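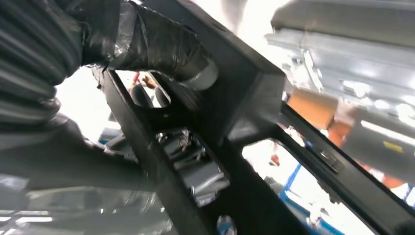

What's in a Workshop?

By Gion Oberholzer
Trirkdale Young Readers, sheet 211

A workshop is a room where people make things, mend things and try things out. Some are in garages and some are in schools. Others are in big buildings with doors wide enough for a lorry. If you visit one, you may notice that it looks different from the rooms at home. There isn't much carpet, there are a lot of dark colours, and many of the things in it have ridges, edges or tape on them.

This sheet is about the ordinary parts of a workshop: frames, rails, tape, sleeves, chairs and the floor. The words in capital letters are in the word list at the end.

Frames

A FRAME is a set of strong bars joined together to hold something up or hold it in place. A bed has a frame. So do a bicycle, a tent and a window.

A lot of frames are rectangles. Two long bars run side by side, and shorter bars go across between them. The bars that go across are called CROSS MEMBERS. A ladder is put together in the same way, and its rungs are the cross members.

Why leave gaps? A solid block would be very heavy and would use a lot of material. With a frame, you can also reach through to the parts inside, and you can look through to check them.

Some bars have their sharp corners taken off, so that the edge slopes a little. This is called a BEVEL. Run your finger along the edge of a wooden table at school and you might find one. A bevelled edge is kinder to hands and doesn't chip as easily.

Many workshop frames are black. Paint or another coating can help to stop metal rusting. A dull finish is called MATT, and it doesn't throw light back into your eyes the way a shiny one does.

Rails

Long straight bars of aluminium turn up in workshops all over the world. Aluminium is a silvery metal. Kitchen foil is made of it, and so are lots of drinks cans. It is much lighter than steel, so a grown-up can often pick up a long piece alone.

The bars are made by EXTRUSION. Have you ever squeezed modelling dough through a toy press with a star-shaped hole? The dough comes out as a long star-shaped string. Aluminium bars are made like that. A block of the metal is heated until it is soft, but it isn't melted. Then a very strong press pushes it through a hole cut in a steel plate. The plate is called a DIE. Whatever shape the hole is, that is the shape of the bar if you look at its end.

Many of these bars have grooves along their sides. Nuts can slide along inside a groove, and a bolt goes into the nut and is tightened up. If you put a shelf on and decide it's too low, you loosen the bolts, move it and tighten them again. You don't have to drill a new hole. People use the bars for benches, shelves, trolleys and stands.

Tape

There are many kinds of tape, and they do different jobs.

Black tape with a shiny surface is often made of a bendy plastic. Electricians use a tape like this around wires. It stretches as you pull it, so it can go around a shape that isn't flat. When you wind it, each turn should cover part of the turn before. That is an OVERLAP. Without one there would be gaps, and the tape would start to come away at the edges.

Tape often wrinkles when it goes around a bend. The inside of a bend is shorter than the outside, so the extra tape has nowhere to go and folds up. You can see the same thing in your sleeve when you bend your elbow.

Silver tape can be made of thin metal or of plastic coloured to look like metal. Real metal tape creases like foil. It keeps the shape you press it into and doesn't spring back.

Some tape is TRANSLUCENT. That means light can get through it, but you can't see clearly through it. Tracing paper is translucent too.

If you would like to try wrapping, ask for an old cardboard tube and some tape. Start at one end and hold the tape at a slant. Pull gently and turn the tube slowly with your other hand. Then do it again with the tube bent in the middle, and look at where the wrinkles go.
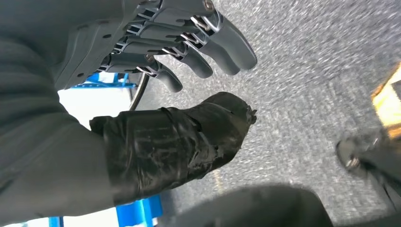

Sleeves and covers

Your sleeves cover your arms. In a workshop, "sleeve" can mean any cover shaped like a tube. A sleeve might go around a pipe, a bundle of wires or part of a machine. It can keep dust out, and it can stop two things rubbing together.

Some sleeves are smooth. Others have ridges all the way round, like the bendy part of a drinking straw or the hose on a vacuum cleaner. The word for this is CORRUGATED. A plain straw goes flat when you bend it and the drink can't get through. On a bendy straw, the ridges open out on the outside of the bend and close up on the inside, so the straw turns a corner and stays open.

Ridges can make a flat thing stiffer as well. Pull apart the edge of a cardboard box and you will find a wavy layer in the middle. One sheet of paper flops over when you hold it by the end. Fold it into a fan and it will stick out straight.

Soft sleeves bunch up in folds when they are pushed together. Pull your jumper sleeve up to your elbow and it does exactly that. A good cover needs some spare length. If it were too tight, it would pull or tear whenever the thing inside it moved.

Chairs

Not all workshop jobs are done standing up. Drawing plans, typing and joining small parts are easier sitting down, so most workshops have a few chairs.

A padded chair usually has foam inside. Foam is full of tiny bubbles of air. When you lean on it the bubbles squash, and when you get up they fill out again. A rounded BACKREST has no hard corners to dig into your shoulders.

A chair should be pushed in when you leave it. People carrying long bars can't always see their own feet.

The floor

Look down in a workshop and you will often find a hard floor. Carpet would soak up oil and hide small screws. Hard floors can be swept, and a trolley rolls across them easily.

A lot of hard floors are SPECKLED, with little spots of lighter and darker colour. There are different ways to make them. Sometimes small chips of stone are mixed into the floor and the top is rubbed smooth. Sometimes coloured flakes are scattered over a coating before it sets. Floor tiles and sheets can be made with the spots already in them.

Speckles are useful as well as nice to look at. A plain white floor shows every crumb and scuff. On a speckled one, small marks are harder to notice. The trouble is that a dropped screw is hard to notice too. Put a torch on the floor so that it shines sideways, and the screw will make a long shadow that gives it away.

Fastening things together

A FASTENER is anything that holds two parts together. Buttons and zips are fasteners for clothes. Workshops use screws, bolts, clamps and latches.

A screw cuts or grips its own way into a material. A bolt usually goes through a hole and has a nut on the other side. A CLAMP squeezes things so that they can't slip. A LATCH can be opened and shut again and again, which makes it good for lids and doors.

Glue is different. Once it has set, you may have to break something to get it apart. People who expect to change their minds choose bolts.

If you visit a workshop

Go with a grown-up who works there. Tie back long hair and wear shoes that cover your toes. Ask before you touch anything, even if it isn't moving. Keep your fingers out of gaps and hinges, and stay clear of places where two parts come together.

Word list

Backrest: the part of a chair you lean on.
Bevel: a sloping edge where a sharp corner has been taken off.
Clamp: something that holds by squeezing.
Corrugated: shaped into rows of ridges.
Cross member: a bar that goes across between two others.
Die: a plate with a shaped hole for metal to be pushed through.
Extrusion: making a long shape by pushing material through a hole.
Fastener: something that holds parts together.
Frame: joined bars that hold something up or in place.
Latch: a catch that opens and shuts.
Matt: dull, not shiny.
Overlap: where one layer covers part of another.
Speckled: covered in small spots.
Translucent: letting light through, but not clear.

Next sheet: What's in a Boatyard?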